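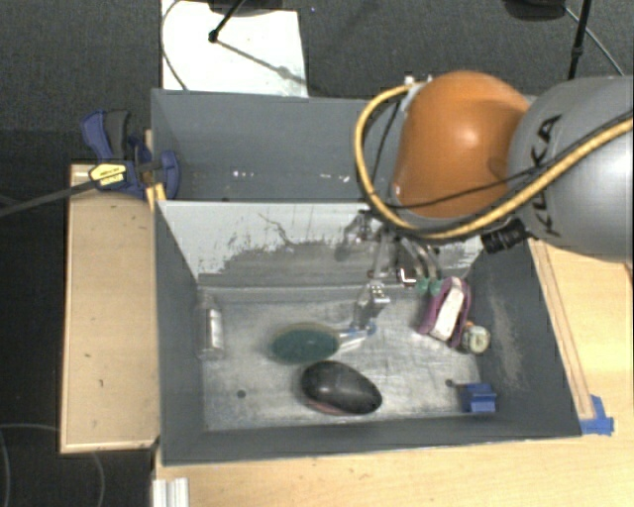 Chapter 6
Storage Loss in Root Crops

6.1 Introduction

A potato, beet or carrot in storage is a living organ. It takes in oxygen, gives off carbon dioxide, water vapor and heat, and slowly uses up its own reserves. The work of the store manager is to keep these processes slow without stopping them altogether. This chapter deals with the three ways in which a stored crop loses value: loss of weight, loss of quality, and rot. Sprouting is treated separately in Chapter 7.

Weight loss comes mostly from evaporation. Respiration also removes dry matter, but in a well-run store its share is small. The rate of evaporation depends on the difference in vapor pressure between the crop and the air, on the speed of that air, and on the state of the skin. Freshly lifted tubers have thin skins and open wounds and lose water much faster than cured ones. For this reason the first two weeks after harvest are considered apart from the rest of the storage season.

6.2 Terms used in this chapter

Curing: the holding period after harvest during which wounds close and the skin thickens.

Holding temperature: the temperature kept from the end of curing until the crop is warmed for sale.

Pile pressure: the load on the lowest layer of a bulk pile, which sets the limit on its height.

Shrink: total weight lost between filling and emptying, given as a percentage of the weight put in. Soil that falls away during storage is counted in shrink unless the crop was washed or brushed first — a point often missed when figures from two stores are compared.

6.3 The Prilov store

Many of the worked problems in this chapter use one set of records, from a bulk potato store at Prilov. The store has a slatted floor and a single fan house, and holds 619 tons when full. The variety was Celance, a late maincrop with a netted skin. Air samples were drawn at 33 points in the pile, and the store was unloaded in June.

A second set of records comes from the carrot store at Lūse, where the crop was kept in boxes under moist air. The two should not be compared directly. Carrots have no true curing period, and they wilt at a level of water loss that would hardly show in a potato.

6.4 Heat balance of a bulk pile

Heat enters the pile from four sources: field heat brought in with the crop, respiration, leakage through the walls and roof, and the fans themselves. Field heat is the largest of these in the first days and falls to nothing once the pile reaches holding temperature. Respiration then takes over as the main load. It is lowest some weeks after curing and rises again as dormancy ends.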